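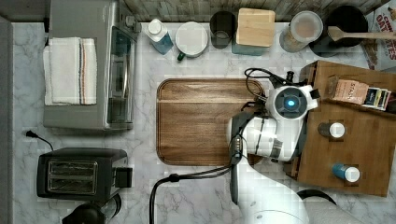
Flitis Wrist Camera Comparison, kitchen counter set

Summary
Recordings from a comparison of two wrist camera mounts on the same arm, with the same gripper, at a marble-patterned kitchen counter. The set has 53 episodes. Each episode pairs an overhead stream with a wrist stream. Recorded in July by Troveo.

Mounts compared
Onsri short: sits close to the gripper. The finger plate takes up part of the wrist view.
Drista offset: sits farther back. More of the counter is in view, and less detail on small parts.

Known issues: wrist stream
Dark bronze hardware produces hard white highlights. Auto exposure follows the dark metal, and pale surfaces next to it can clip to near white. Feature matching on the metal is unreliable in these frames. Exposure was left on auto for all episodes.

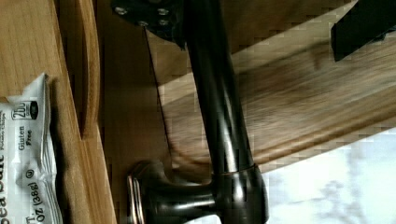 Motion blur
Blur is worst on wood grain during fast wrist rotation. The gripper finger and its screws stay comparatively sharp, so a sharpness score taken over the full image will overrate a blurred frame. Mask the finger first. A mask file is supplied for each mount.
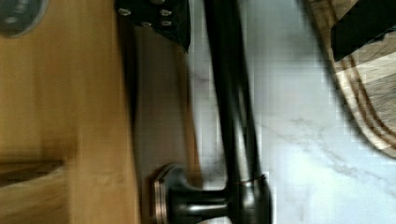 Wrist images are stored in sensor orientation. No rotation is applied, and many frames show the counter on its side. Use the mount transform in calib.json to bring them upright. Compression blocks are present along some high-contrast edges and were not filtered.

Known issues: overhead stream
The arm reaches in from the bottom of the image and can hide much of the cutting board. Cables loop beside the links and are sometimes segmented as objects. Object labels cover visible items only. 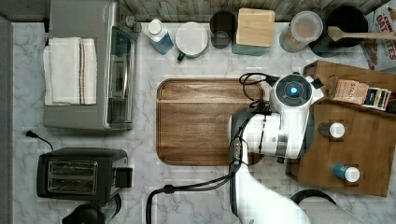
Overhead stream, arm covering much of the right half of the cutting board.

Files
overhead/ one folder per episode
wrist/ one folder per episode, mount name in the prefix
masks/ finger masks, one per mount
calib.json intrinsics and mount transforms
labels.csv nearly 3,000 labeled frames, both streams

Version notes
v2: wrist timestamps corrected for the Drista mount. Do not mix with v1 files.
v3: finger masks redrawn. Image data unchanged.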